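Write the Rule Before You Run the Test

Most arguments over household robots start after the test is finished. A team reports that its arm puts food away, another team runs the same job and gets a worse number, and then everyone spends a week finding out that they meant different things by "away."

I have been on both sides of this. At Greser we once ran 3,000 trials of a kitchen job in simulation and had to throw out 102 of them by hand, one at a time, when two of us couldn't agree on what counted as done. The robot was fine. Our rule was one line long and it had been written in a hurry.
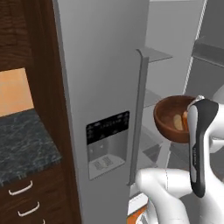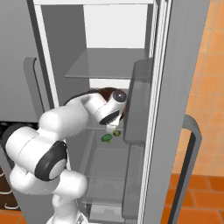 A good success rule says what must be true at the end, where, and for how long. "Food in the refrigerator" says none of that. Take a gripper holding a wooden bowl with food in it at the height of the middle shelf. By a loose reading the food may already be in the refrigerator, and a lazy script would score it. I would not. The object should be resting on a shelf, the fingers should be clear of it, and it should still be there 2 seconds later. The same goes for small items near the front edge of a glass shelf, like the green ones under the fingers. Is the front edge good enough? Maybe, but somebody has to decide that before the first run and put it in writing.

Tomás Cunha, who reviewed our Moreira task list, wanted every rule to state what the door must be doing at the end too. I thought that was fussy. He was right, and we ended up rewriting 17 tasks.

The usual objection is that strict rules make the numbers look bad. They do, for a while. I would still take a low score I can explain to a buyer over a high one I can't. Teams that publish results should publish the rule text next to them, word for word, along with the version — the Plino group already does this and it costs them one page.

If a rule changes halfway through, run the old trials again under the new one. Don't mix them in the same table.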